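Masters swimming, end of the year notes

December 2024

I said I would write up the season once it was over, and it is over as far as I'm concerned. There is one more relay evening before the holidays but I have a shoulder that says no. So this is mostly for the people from the club who asked, plus whoever finds it looking for a training plan for slow adults. There is a sort of plan further down.

Some background if you haven't read the older posts. I swim with Soltness Masters, which trains at the Kalleo pool, five lanes if the water polo people leave us five and three if they don't. I joined at forty-six after not swimming properly since high school. Back then I was a breaststroker and not a very good one. I still am, but my freestyle has caught up with it and this year I mostly raced free.

The goal for the season was the long one, the 1500. I had never swum it in a meet. I had swum the 800 twice and faded badly both times, going out with the person in the next lane and paying for it by the halfway mark. Our coach, Gerrit Ngcobo, thought the 1500 might suit me better because I'd be too scared to start fast. He was partly right.

What I did for training

Three swims a week from January to the end of spring. Two with the club in the evening and one alone, early, before work. The club sessions are whatever Gerrit writes on the board. The one alone was always the same: a warm-up, then repeats of 100 with a short rest, then easy swimming until I had to get out and dress. I started with ten repeats and added one every couple of weeks. I held the same pace all the way through and if I couldn't hold it I stopped there and went home. I did have to go home early a few times, mostly in February when I had a cold I kept pretending was gone.

I didn't do any weights. I did the band exercises for the shoulders, though not as often as I was supposed to, and you can see how that went.

The thing that helped most was turns. I had been doing open turns on anything over 200 and telling myself it was to save air. Gerrit made me do flip turns for a whole session, including the warm-up, and I hated it. Three weeks later I had stopped thinking about them. In a short course pool that's a lot of walls, and I was getting out of each one further along than before.

The meets

The first one was the spring meet at Tse. I swam the 400 and the 200 breast. The 400 was fine, a few seconds better than the year before. In the 200 breast I was disqualified for a one-handed touch at the second turn. I didn't feel it, but the turn judge was standing right over me and I have no reason to doubt her. Riaan Molefe won our age group in that event, which he does every year, and he was nice enough to say he had been DQ'd for the same thing once.

Then there was the 1500 in August. This was at the outdoor fifty-meter pool in Mernus, which I had not swum in before. The water was warm for distance swimming and there was a breeze coming down the pool, so one direction felt easy and the other didn't. I was in the slowest heat with six others. Gerrit stood at the far end and held up fingers for my splits, and I could not read them without breaking my stroke so I gave up looking.

I went out slower than I wanted to and it still felt too fast by the third hundred. After that it settled. The middle is not very interesting to write about. You count, or someone counts for you with the cards, and you try to keep your elbows up. I got lapped by a woman in lane four who looked as if she was out for a walk. Somewhere past the thousand I noticed I was catching the man in lane two, and that gave me something to do for the rest of it. I touched just ahead of him. We shook hands over the rope and neither of us could talk.

I'm not going to put the time here. It was under what I had written down for myself in January and over what Gerrit had written down, so we both had something to say about it.

The autumn

After that I took two weeks off, which became four. When I came back I went straight into the same sessions as before, and that was a mistake. By the end of October the right shoulder was sore on the catch and then sore when I reached for a seat belt. The physio says it's the tendon, nothing torn, and that I should have been doing the bands. I have been doing the bands.

I've been kicking a lot since then. Kick sets with a board, kick sets without a board, on my back with my arms by my sides. It is boring but my kick was terrible and now it is only poor. I also did some timing for the younger group on the evenings I couldn't swim, and I'd recommend that to anyone who is hurt. You see a lot from the deck. Almost all of them breathe on the first stroke out of the turn, and so do I.

Keeping a log

A few people asked about this. I keep a paper log, one line per swim, with the distance, the main set and a word or two about how it felt. I tried two different apps and a watch. The watch miscounted lengths whenever I did breaststroke and I got tired of correcting it. At the end of each month I sit down and add things up by hand. It takes a few minutes.

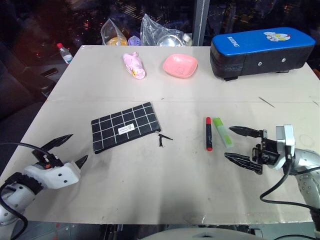

Black pencil case with a white grid, on the table.

According to the log, the biggest week of the year was in May, and the smallest that wasn't zero was one swim in September where I got out after the warm-up because the lane was full of people I didn't know going the wrong way around. I also wrote “tired” next to more swims than I would have guessed, including some of the fastest ones. I don't know what to do with that, except that I've stopped skipping sessions on account of feeling tired before them.

If you want to try a log, leave out the heart rate and all of that at first. Distance, main set, how it felt. You can always add columns.

The plan, such as it is

For anyone starting on the 1500 from roughly where I was: swim three times a week. Make one of those the repeats of 100 I described, always at a pace you could hold for one more. Do your flip turns in warm-up too. Do the bands. Swim an 800 in a meet or a time trial a month or so before, and take the first 200 of it slower than you think is sensible. Take your break after the race, then come back at half of what you were doing.

Next year

I would like to do the 1500 again, at Mernus if they run it, and I've told Gerrit I'll look at the 400 IM. That depends on the shoulder and on butterfly, and I can't currently do a full fifty of butterfly that a judge would accept. Riaan says he'll enter if I do. He has a proper fly, so I'm not sure why he needs me there.

The club is also talking about moving one of the evening sessions to mornings – there's an email about it, please answer it if you haven't. I said yes to mornings. The pool is quieter, and the water polo people aren't up yet.

Physio again next week, then I'll know if I can pull.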